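# Tower strip-down, Flirnside workshop

Notes and picture by Padmavathi Panicker, Sat 8 June. Asset tag 3952, black desktop tower. 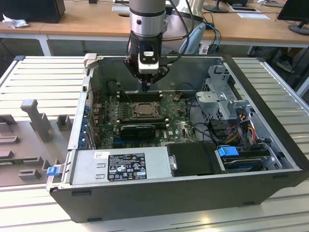
The unit came in on the Hullari returns pallet and is being broken down for parts. Work on these towers is done with the case on its side and the side panel off. Memory comes out first, then the graphics card, then the drive.

The board is green and marked DELL. The CPU socket, with its metal bracket and lever, lies between the memory slots and the card. The hard drive bay has a blue handle tab; the power supply is silver and carries a black label.

Parts are bagged by type and logged under the tower's tag. Boards go to Dovhaniuk for testing. Cases are held for 11 days, then scrapped.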